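La pince de chez Stakska

J'ai reçu le kit un matin de janvier, dans un carton tellement énorme que le livreur l'a posé sur le palier et s'est sauvé. Deux pinces à main, un chargeur, un livret de 318 pages (oui, 318 !) et un petit mot imprimé : « Bienvenue dans le programme Rallska, Madame Garrido. » Je ne suis pas Madame Garrido. Madame Garrido, c'était ma mère, et c'est elle qui s'était inscrite.

Prix public : 1 699 euros. Pour ce tarif, Stakska promettait que les pinces apprendraient vos gestes, et qu'un jour un bras tout neuf coudrait exactement comme vous. Maman cousait comme personne, avec des points minuscules et des jurons énormes. Je me suis dit que j'allais tout renvoyer. Et puis j'ai téléphoné.

– Vous cousez ? m'a demandé la dame du service client, une certaine Canan Baysal, très douce.
– Pas du tout.
– Essayez quand même. Vous avez le droit de vous tromper, le livret le dit page six.

Je l'ai crue, évidemment. J'ai sorti du placard un vieux jean, les ciseaux de maman, sa boîte à dentelles, et je me suis installée dans la chambre parce que la table de la cuisine était prise par les papiers du notaire. Côté prise en main, je dois dire que c'est plutôt réussi : les mâchoires se referment bien, le tissu ne glisse pas trop, on s'habitue au poids. En revanche, pour enfiler une aiguille, bon courage ! 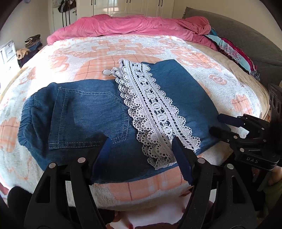

Je voulais faire un sac, un de ces sacs qu'elle offrait à tout Jostevier, avec la poche derrière pour les clés. Il m'a fallu deux soirées pour décider où irait la dentelle. Je la mettais droite, je la trouvais triste, je la remettais de travers. Maman la mettait toujours de travers, elle appelait ça « donner du vent ».

À la fin j'ai rappelé Canan Baysal pour lui dire que les pinces n'apprendraient rien de bon avec moi.

– Elles apprendront vous, a-t-elle répondu.

J'ai juré très fort, comme il faut, et j'ai cherché le fil.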